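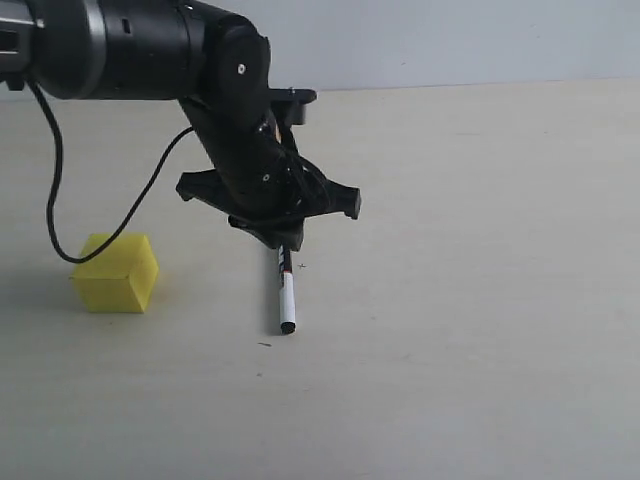 Jucélia Sales wrote to ask whether markers keep better lying flat or standing cap down, as hers had gone faint on one side of the line after a month in a mug.

Flat is the usual advice for a pen with a tip at one end, and it is what we do in the Eltville room. Cap down is acceptable for a short spell. Cap up is the position to avoid, as the ink drains away from the tip.

This gallery covers the markers and the pale table they are used on. The set was sorted in June: 37 pens checked, 13 thrown out, the remainder put back in the drawer by colour. A pen was rejected if it skipped on a 4 cm test line after six hours on its side.
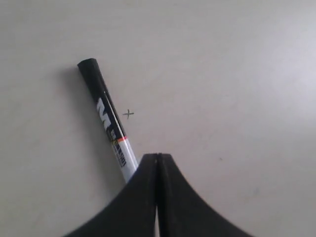 Pens are laid out singly for checking, with space between them, so that one can be picked up without rolling the next. The large white M on the black part of the barrel can be read at arm's length. The small print further along is of less use once a pen has been handled for a while.

Caps are pushed on until they click. Stray marks on the table are wiped the same day with a damp cloth. Raíssa Bezerra keeps the test sheets.

Recent galleries
Drawer dividers, Bittencourt
Whiteboard cleaning, before and after
Falar: labels and label holders
Pencil stock, Vevham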